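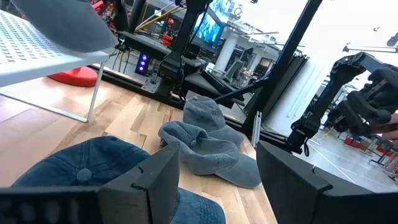
Diary of the Collections Officer, Plevatent Museum of Work Clothing
Entry for 03/07/2019

The morning was given to the headwear survey. The survey now stands at 161 records completed out of the 621 listed in the old card index, and the index itself continues to cause difficulty. Several cards describe an item only as "cap, worn" with no mention of cloth, maker or donor. I have asked that no card be discarded until its record has been read by a second person and initialed.

Lena Marciniak attended at ten to discuss the labels for the Floltari Mill display. She proposes to shorten each one to 110 words. I had argued in August for a longer text on the weaving shed, and I still regret the loss of the paragraph on piece rates, but the visitors' remarks support her. Many of them wrote that they had stopped reading at the second panel. The short version was approved, with the piece rates moved to the printed guide.

A letter was received from the Metwally family concerning the cutter's apron and the two ledgers lent to us. They are content for the loan to continue for a further three years, and ask that the name be spelled correctly on the case, where at present it has one l. A new card has been ordered. I replied the same day and apologized.

The estimate from Clirnura for the storeroom shelving came to $3,078, delivery included. This is higher than the sum set aside. I have written to ask whether the lower bays could be left out until next year – the boots and clogs may remain in their present boxes without harm. The humidity reading in the storeroom was steady at both checks. The reading in the textile room was not taken in the afternoon, the key having been sent upstairs with the mail.

After lunch I returned to the question of how caps should be stored. Our present rule is that brimmed items lie flat, crown up, on acid-free tissue, and that nothing is placed on top of them. The rule does not say what should be done with a cap whose crown has already been creased. I have drafted a line permitting a soft tissue filling, lightly packed, and have left it with Lena for comment.

Matters carried over: the insurance form, the broken latch on case four, and the reply to the school at Floltari, whose teacher wishes to know if pupils may handle the denim samples. I am inclined to agree, provided that hands are washed first.

Left the building at twenty past five.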